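Writers wanted: help me cover the Devcombe football team

I run a small fan site about the Devcombe semi-pro football team, and I need help. I've been doing the game stories, the roster page, the injury notes and most of the arguing in the comments by myself, and last season I fell so far behind that the recap of the final home game went up after the awards dinner. I'm looking for 2 part-time writers to start before spring practice.

The site had 3349 readers in October, our best month ever, and almost all of them came for the contract stuff. People want to know who's coming back! They want to know if the left tackle is signing again or heading over to Tutov, and whether we're ever going to find a kicker who can hit from outside the 30. I can't chase all of that and still write up a game on the same night.

So the first job is offseason news. You'd keep up with signings, releases, tryouts and the league's rule changes, and post a few short items a week. You don't need sources on day one (I'll share mine, such as they are), but you do need to pick up a phone and call a coach without having a panic attack about it.

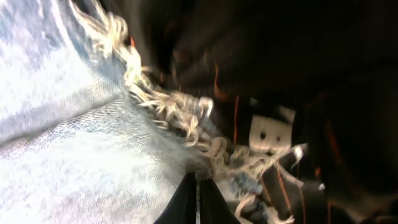
The second job is game coverage. That means home games in person and road games off the stream, which works most of the time, except at Kiltasen, where you get the audio and a guess. I like a recap of five or six hundred words, up by the next morning, with the score in the first paragraph. Please, the score in the first paragraph. I've had tryout pieces where I had to scroll to find out who won.

Pay is $70 a story for game recaps and a flat monthly amount for the news job that we'd talk over. It's not a living and I won't pretend it is. You also get a press pass for home games, a seat in the box when the heat is working up there, and a byline on everything you write.

You should know the game well enough to tell a blown coverage from a great throw. A journalism degree is fine, no degree is fine too. One of my favorite pieces on the site came from a reader who'd played guard in high school and wrote the whole thing about one goal line stand. I do want clean copy, and I want you to be fair to the players. These guys have day jobs and they read everything. 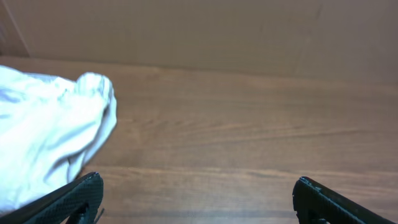

A little wood grain and a crumpled white cloth.

To apply, send me two samples and a few lines on which job you want. One sample should be about football, any level. Use the contact form and put "Żak" in the subject line (it's what we call the trick play from the playoff game, and it tells me you've read the site). Applications are open as of 1 January 2018 and I'll close them when I've got my people.

Comments

endzone_202: Would you take someone who can only do road games? I work most home dates but I'm up late anyway.

Reply from the editor: Yes, send samples! I could split the recaps if the right two people turn up.

oldlinebacker: Whoever gets the news job, first assignment is the kicker. I'm begging.

pylonmom: Is there an age minimum? My son is a high school senior and writes up his own team's games.

Reply from the editor: Eighteen for the paid jobs, but tell him to write to me anyway.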